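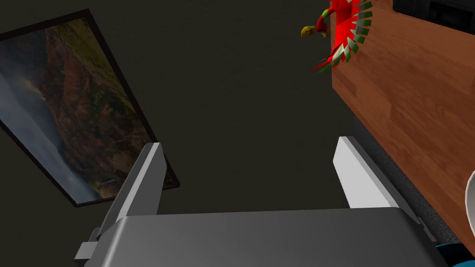

Section 8. Placing the Wandum Room Humidifier

Read this section before you fill the tank for the first time. It applies to the Wandum and the Wandum Plus, October 2023 revision.

1. Choose a flat, level surface that can hold the full weight of the unit. A filled tank is much heavier than an empty one.

2. Leave 20 inches of clear space above the mist outlet and 8 inches on each side.

3. Set the drip tray down first, then lower the base onto it until the four feet sit in the rings.

4. Plug the cord directly into a wall outlet. Do not use an extension cord.

5. Fill the tank with cool tap water to the MAX line, close the cap, and set the tank on the base. You will hear a short gurgle as the base fills.

CAUTION: Never carry the unit with the tank in place. Remove the tank, empty the base, and move the two parts separately.

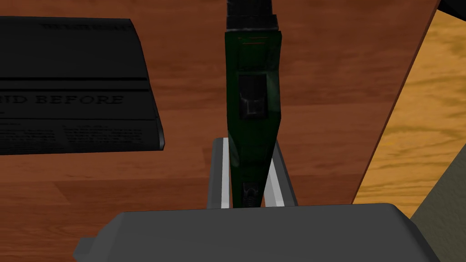

Can I run the humidifier on a wood table?

Use the drip tray and keep the mist setting at 1 or 2. If the wood feels damp after an hour, move the unit to a tile or metal surface and wipe the table dry.

6. Turn the outlet so that the mist goes toward the open middle of the room.

7. Press POWER. The light turns green after a few seconds. If it stays red, see Section 11, Error Lights.

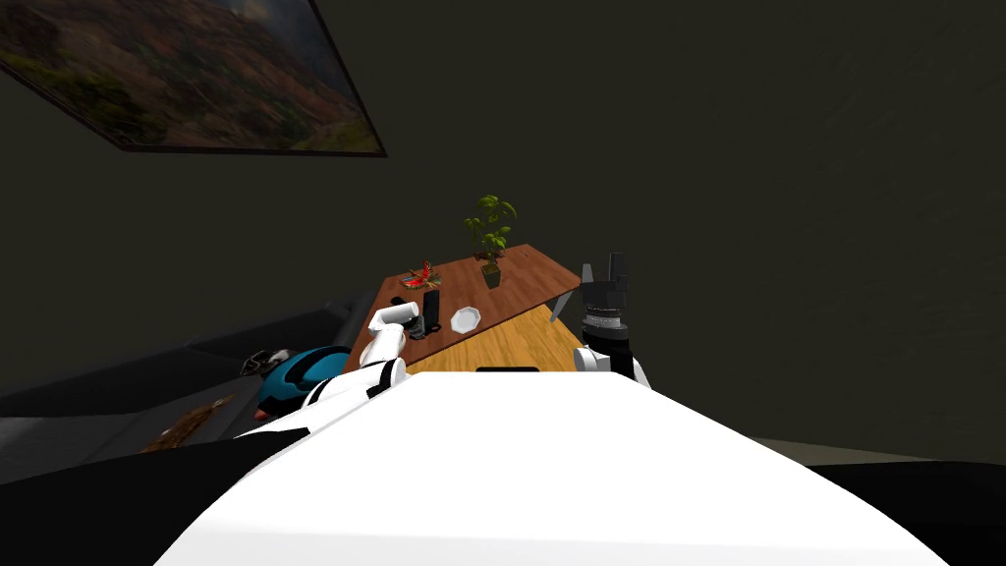
Mist should never blow straight at a wall or at anything hung on it. Moisture that settles in one spot can stain paint and loosen paper. Where a framed painting hangs on the wall near the table, turn the outlet away from it. A small potted plant can stay at the far end of the same table, but check its soil before watering, as it may need less than before.

NOTE: Replace the filter after 800 hours of use. The order number is 2350. Filters marked Inga fit the older base only and will leak in this one.

8. Unplug the unit before you clean it. Cleaning steps are in Section 9.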